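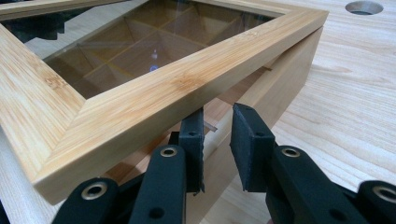 Minutes taken and typed up by the Recording Secretary, Jendov Tea and Table Circle
Meeting of February 25, 2026

The meeting came to order a little after seven, once everybody had found a chair and the second kettle had been coaxed into working. The chair welcomed us all, and gave a special welcome to the three new faces at the far table, who had seen our card in the window at Grorkent and very kindly brought lemon bars (thank you again, they went fast!).

Minutes of the last meeting

These were read aloud, with apologies for their length. One correction: the oolong we tasted in the second half was the lightly roasted one, and I had written it down as the dark roast. The change was made in pencil and the minutes were accepted.

Money

We have $627 in the account after paying for the hall through the spring. The chair reminded us that this looks healthier than it is, as the bill for cups is still to come. Dues are unchanged. If you haven't paid yet, please see me at the break, or slip it into the envelope by the coats, with your name on it this time, please. We had one very generous envelope last month with no name at all and I would dearly love to thank whoever it was.

Spring tasting

This took up most of the evening, as it usually does. The tasting will be held in the long room at Fastance again. The question was how many teas to pour. One side felt that last year's list was too long and that people were tired by the end and stopped writing on their cards. The other side felt that a long list is half the fun and that nobody is forced to drink every cup. We went back and forth on this very pleasantly for quite a while. In the end we agreed on a shorter list of greens and whites before the break and a longer, looser table of blacks and herbals afterward, where people can wander and pour for themselves.

Ki has offered to supply the loose leaf at cost, with samples to reach us ahead of time so that we can try them at home. Members taking samples were asked to write down how long they steeped and how hot the water was. "Nice" is lovely to hear but hard to plan from.

Fastance can seat 149 in the long room. We have never come close to that, though the chair pointed out that we said the same thing about the small room, and then spent an evening borrowing stools from next door. Tickets will be sold ahead, with a few held back for the door.

Storage and display

We talked about how to keep the teas on the tables. Bamboo boxes with a glass panel in the lid were well liked, as guests can look in without lifting anything, and the pale color sits nicely on our green cloths. Several members worried about light getting to the leaf. It was agreed that glass-topped boxes are fine for the evening itself, and that anything left over should go straight back into tins before we pack up. A member who has worked with bamboo for years added that it should be wiped with a barely damp cloth and dried right away, and never left in a sink. We will also put a small folded card beside each tea giving its name, where it was grown and whether it has caffeine in it.

Printed cards and flyers

The printer quoted for 700 tasting cards or 2000, with the larger order costing only a little more. After some laughter about whose closet they would live in, we voted for the smaller number. The flyer needs a new drawing. The old teapot has served us faithfully but it has been photocopied so many times that it now looks like a potato with a handle.

Library shelf

Two books are still out from the fall. No names here, but please look under the bed and in the car. We were given a handsome book on growing herbs for tea, which can be borrowed from tonight.

Other matters

The hall would like us to stop pouring leaves down the kitchen drain. A strainer and a bucket will be put beside the sink, and the bucket goes home with whoever has roses.

There was a request for an evening on iced tea before the weather turns warm. Everybody liked the idea and it was put down for a later meeting, with a hunt for pitchers to begin now.

The meeting closed at ten minutes to nine and we stayed on for a pot of chamomile and the last of the lemon bars.

To do before next time: confirm the room with Fastance, collect the samples from Ki, order the cards, ask at Grorkent if we may leave flyers on the counter, find a strainer.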